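소형 로봇팔 작업 안전·기록 기준 마련 사업 중간보고

제출일: 2024년 1월 2일
수행: Foltico
제출처: Farneo 연구지원실

1. 보고 범위

본 보고는 탁상형 소형 로봇팔을 쓰는 작업장에서 공통으로 적용할 운용 기준의 초안 작성과 시범 적용 결과를 다룬다. 대상 작업은 상판 위의 생활 물건을 집어 옮기는 반복 작업과 그 기록이다. 산업용 대형 로봇은 범위에 넣지 않았다. 기존 안전 문서가 대부분 울타리와 비상정지 회로를 갖춘 설비를 전제로 쓰여 있어서, 책상에 올려 쓰는 장비에 그대로 옮기면 지키기 어려운 조항이 많다. 착수 때 합의한 대로 현장에서 실제로 지킬 수 있는 조항만 남기는 것을 원칙으로 했다.

2. 진행 현황

기준 초안은 네 개 장으로 구성했다. 작업 공간, 전원과 배선, 작업자 행동, 기록과 보관이다. 조항은 처음에 200개까지 늘었다가 중복과 선언적 문구를 덜어내 170개로 정리했다. 이 가운데 40개는 필수, 나머지는 권고로 구분했다.

시범 적용은 Rakena 작업실과 Sinetti 작업실에서 진행했다. 두 곳에서 나온 작업 기록은 모두 3,000건이며, 기록마다 작업 전 점검표를 붙였다. 점검표 누락은 초기에 Sinetti 쪽에 몰려 있었다. 양식을 두 장에서 한 장으로 줄인 뒤에는 누락이 거의 나오지 않는다.

작업 공간 장에서 가장 오래 논의한 것은 상판 위에 무엇을 둘 수 있느냐는 문제였다. 초안은 "작업에 필요한 물건만 둔다"였는데, 작업자마다 해석이 달랐다. 현재 문안은 작업 지시서에 적힌 물건만 두고, 지시서에 없는 물건은 팔을 움직이기 전에 치우도록 한다. 테이프나 그릇, 천처럼 가볍고 깨질 염려가 적은 물건도 예외로 두지 않았다. 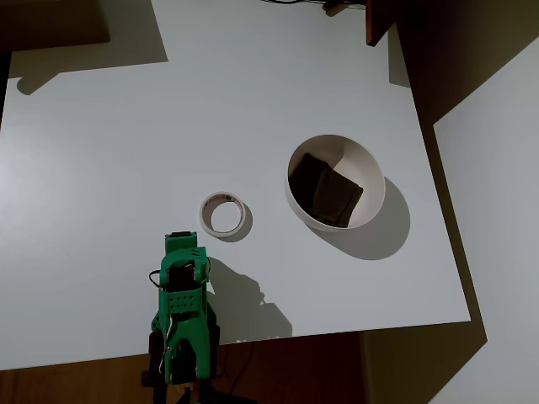
Siwan Rees

흰 상판에 녹색 로봇팔을 두고 마스킹 테이프 한 롤과 접은 천이 담긴 흰 그릇을 놓은 배치다. 이런 배치에 필수 조항을 적용할 때 현장에서 질문이 많았던 항목은 배선과 조명이다.

배선. 그리퍼 쪽 케이블은 팔이 끝까지 뻗었을 때에도 당겨지지 않을 만큼 여유를 두되, 늘어진 부분이 물건에 걸리지 않아야 한다. 초안은 여유 길이를 수치로 정했으나 팔의 구조에 따라 맞지 않는 경우가 있어 삭제했다. 대신 작업 시작 전에 전원을 넣고 가장 먼 자세와 가장 접힌 자세를 한 번씩 취해 보고 결과를 점검표에 적는다. 바닥을 지나는 케이블은 작업자 동선 밖으로 돌리거나 고정한다. 이 항목은 필수다.

조명. 팔이 상판에 큰 그림자를 드리우면 기록 영상에서 물건의 윤곽을 확인하기 어렵다. 그림자를 없애라는 조항은 창이 있는 방에서 지킬 수 없으므로 권고로 낮추었다. 작업 도중 조명을 바꾸지 않는다는 조항은 필수로 유지했고, 바꾸어야 할 때는 기록을 끊고 새 번호로 시작한다.

3. 작업자 행동 기준

팔에 전원이 들어와 있는 동안에는 손을 작업 반경 안에 넣지 않는다. 물건을 다시 놓을 때에는 팔을 대기 자세로 보내고 정지 상태를 확인한 다음 손을 넣는다. Rakena의 Pendo Mabula 담당은 이 절차 때문에 회당 작업 시간이 늘어난다는 의견을 냈다. 검토했으나 조항은 유지하기로 했다. 소형 서보의 힘이 약하더라도 손가락이 그리퍼 턱 사이에 끼일 수 있고, 전원을 다시 넣을 때 팔이 예상하지 않은 방향으로 움직인 사례가 시범 기간에 보고되었다. 부상은 없었다.

혼자 작업하는 경우의 조항은 아직 확정하지 못했다. Sinetti는 단독 작업을 허용하자는 입장이고, 안전 검토를 맡은 Maricruz Lozano 위원은 전원 차단 스위치가 손 닿는 곳에 있을 때로 한정하자고 한다. 다음 초안에는 두 안을 나란히 싣는다.

4. 기록과 보관

실패한 작업도 삭제하지 않고 실패로 표시해 보관한다. 표시 기준은 시작할 때 정하고 중간에 바꾸지 않는다. 기준을 바꾸면 이전 기록에 소급하지 않고 판 번호를 올린다. 기록에 작업자 얼굴이나 개인 서류가 들어간 경우에는 해당 구간을 보관 전에 제외한다.

5. 예산과 변경 사항

집행은 계획 범위 안에 있다. 외부 번역비 항목에서 남은 금액을 점검표 인쇄와 배선 고정 부품 구입으로 돌렸으며, 이에 대해 Heather McAlister 과장의 서면 승인을 받았다. 인력 변경은 없다.

6. 남은 일

단독 작업 조항 확정, 권고 조항의 우선순위 정리, 신규 작업자용 요약본 작성이 남아 있다. 요약본은 Kanini Kombo 연구원이 맡는다. 최종안은 5월에 제출한다. 제출 전에 필수 조항 전체를 두 작업실에서 한 번 더 적용해 볼 예정이며, 이를 위해 Rakena 작업실의 사용 기간 연장을 요청한다.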